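Inen Snack Table: read me first

Inen is a set of notes and pictures on one narrow subject, the laying out of snacks and tea for visitors. It has 58 entries, collected at the Gorkedside house over a single May. Nothing in it will change your life, though it may change where you put the tea bags.

Each entry covers one table: what went on the tray, what went in the bowl, which cups came out. Bars go in rows on a tray. Tea and sachets share a bowl, where order is a lost cause and we stopped pretending otherwise. 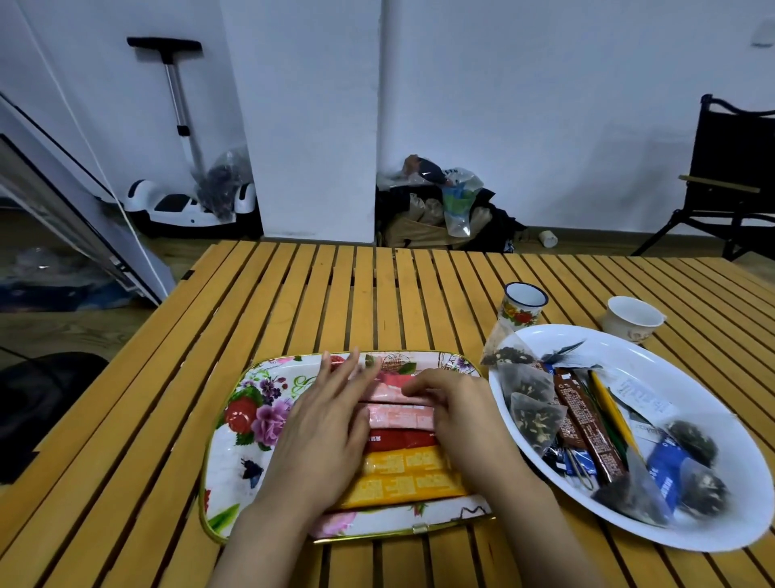

Names in the notes are kept plain. A "bar" is anything wrapped and longer than it is wide. A "packet" is anything we argued over for more than a minute. Flavors are left out, as are opinions on flavors, of which we had over 600.

Known problems
Entry 18 lists its cups twice.
Pimard and Bråten, the two tray layouts, differ only in which way the bars point. We regret giving them names.

Corrections are welcome, and get read on Thursday, with tea.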